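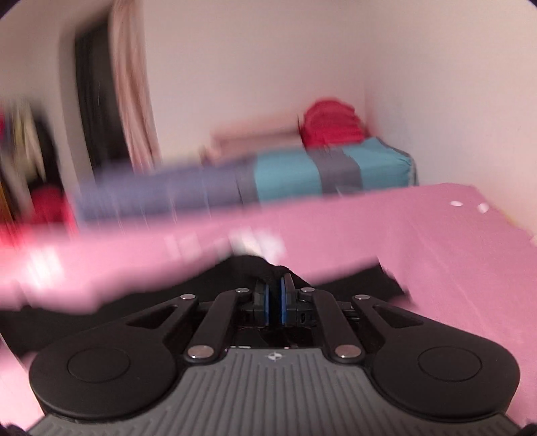

Bedroom recording from the gripper camera, fingers closed, with the pink board smeared by motion and the striped bed behind it.

Plokedero: household recordings with a hand-held gripper

README and data card, release 2
Last edited Monday, February 17, 2020

Hello! I'm Ingeborg Imhof and I look after this dataset, along with Jong-dae Kong, who wrote nearly all of the tracking code and will answer your questions about it faster than I can. If you've come from the workshop talk and only want the blur result, skip down to "What we found about blur". If you want to train something, please read the whole lot, including the dull bit about time stamps (it cost me a fortnight).

What's in it

Plokedero is 1,979 short episodes of people doing ordinary jobs at home with a hand-held gripper. There's no robot in the recordings. A person holds the gripper, works the fingers, and the camera mounted on it records what the fingers are up to. Afterwards we work out where the gripper was at every moment and how wide the fingers were open, and that's what a policy learns to copy.

The episodes come from seven homes, all in and near Muden, and they fall into nine kinds of job: folding, stacking, wiping, opening and closing, picking up off the floor, putting away, moving flat things, moving soft things, and a mixed bag called "other" which I'd like to split up one day. Each episode has one label for the job and a free-text note from whoever was holding the gripper. The notes are lovely but wildly uneven. Some are a full paragraph and some say "ok".

361 episodes are kept back for testing. They're in their own folder and you should leave them alone until you've stopped fiddling with your settings. I know everybody says this.

What each episode contains

video: the gripper camera's view, wide angle, with the dark corners left in
pose: position and rotation of the gripper, in the frame of the first image
width: the opening between the fingers
blur: our per-frame blur score, explained further down
note: the free text, lightly tidied
job: one of the labels above
home: a letter, which is all we give out about where it was recorded

Pose is where most people trip up. The origin is wherever the gripper happened to be when recording began, so you can't compare positions between two episodes, even two from the same room on the same afternoon. If you need relative motion (and for most policies that's all you need) just take differences between neighbouring frames. There's a helper for it in the Drirkent code called step_pose.

We haven't cropped anything. The gripper itself takes up a good chunk of the picture in every episode, fingers in the middle and the black pads down at the sides, and several people have asked me if they should mask it out. My advice is don't, at least not to begin with. The blue inner edges of the fingers are a very handy landmark for the network, and when Jong-dae masked the pads and linkage the policies got a bit worse at judging when to close. We never got to the bottom of why. If you do, write to us!

What we found about blur

Right, the interesting part. When you carry a camera in your hand, and you're doing a real job in a real room, you get blur. Lots of it. Big flat things are the worst offenders, as they fill the view and sweep past close to the lens, so a plain sheet of colour turns into streaks while the bed or wall behind it stays fairly readable. In the first release we did what we thought was sensible and threw the blurry frames out before training.

That was a mistake, or at least it was for us. Throwing them out leaves holes, and the holes aren't spread evenly. They bunch up in the fast parts, where somebody is swinging round or bringing a thing across the body. So the policy saw plenty of slow careful approaches and hardly any of the quick stuff between them, and on the arm it dithered. It would get near an object, creep, stop, creep again. Quite painful to watch.

For this release we kept every frame and gave each one a blur score instead. During training the picture part of the loss is turned down when the score is high, and the motion part is left alone. In plain words, we tell the network to trust what it sees a bit less in that moment but still to learn how the hand moved. It's a tiny change to the code. You can read the whole thing over a cup of tea.

We tried both versions on Maeng, the arm in our lab, with the same fingers fitted and the same starting positions. The weighted version was smoother in every kind of job we tried and finished more of them. The biggest gain was in moving flat things, which is where I'd expected it, and there was also a decent gain in folding, which I hadn't expected at all. Wiping barely changed. Jong-dae thinks that's down to wiping being slow enough that few frames were thrown away in the first place, and the scores seem to back him up, though we haven't checked it properly.

One warning about the score. It's worked out over the part of the picture outside the gripper, as the gripper moves with the camera and always looks sharp. If you run an ordinary blur measure over the full picture you'll be told that everything is fine. I spent a long while believing exactly that. The mask we use for scoring is in the tools folder, and it's a fixed shape, so if you build your own gripper with different pads you'll need to draw a new one.

A second warning. A plain surface with no texture scores as blurry even when the gripper is still. White walls are terrible for it. We knock the score down when the pose says nothing is moving, and that catches most cases, but if you see a high score on a calm stretch of video, look for a wall.

How it was recorded

People recorded in their own homes, in their own time, with whatever was lying around. We gave them the gripper, a card with the nine kinds of job on it, and very little else. I'd originally written a long sheet of instructions about lighting and tidying up. Jong-dae talked me out of handing it over, and he was right: the rooms are busy, there are clothes hanging up and curtains in doorways and bedding in every colour going, and that variety is what we were after. A policy that has only seen a clear worktop is no use to me.

The recordings are mostly daytime. Kitchens and bedrooms are well covered, bathrooms hardly at all, and there's nothing from outdoors. Every one of our recorders was right-handed, so there's a lean in how objects are approached, and I'd be very pleased to hear from a left-handed person with some free evenings.

Time stamps (the dull bit)

Video and finger width come from two different clocks. We line them up at the start of each episode using a double squeeze of the fingers, and then assume the clocks drift in a straight line. For short episodes that's fine. In the longest ones you may find the width running slightly ahead of the picture by the end. The field called sync_ok is false wherever the double squeeze was missed or mumbled, and those episodes should be left out of anything that depends on grasp timing. They're still perfectly good for pose.

In release 1 the sync was wrong for the whole of home C. Please don't mix the two releases. The file names look the same, and I'm sorry about that.

Known problems

Pose goes wobbly when a big plain object covers most of the view. The tracker wants corners and edges and there aren't any. We fill short gaps by smoothing and mark them in pose_filled.

The job labels for "moving flat things" and "putting away" overlap. If somebody carried a board across a room and stood it in a cupboard, the label depends on who was labelling that day.

Some notes are in German or Korean. We left them as they were.

Using it

Download the index first, then only the homes you want. Run check_episode on everything before you train; it's slow but it'll catch broken downloads. The training settings we used on Maeng are in the Drirkent repository under "weighted", and the old ones are under "dropped" if you'd like to see the creeping for yourself.

You may use the data for research and teaching. Everyone who recorded agreed to their rooms being shared in this form. Please don't try to work out who lives where, and if you spot something that ought not to be in there (a letter with an address on it, a face in a mirror) tell me and I'll take the episode down the same day if I can.

Still to do

Split up "other". Redraw the scoring mask so that it fits more snugly round the fingers. Try the weighting with a different tracker, to see how much of the gain belongs to ours. Jong-dae also wants to score blur in patches across the picture, so that a sharp bed behind a smeared board still counts for something, and he has a half-working branch for it that you're welcome to poke at. It crashes on home F and we don't know why yet.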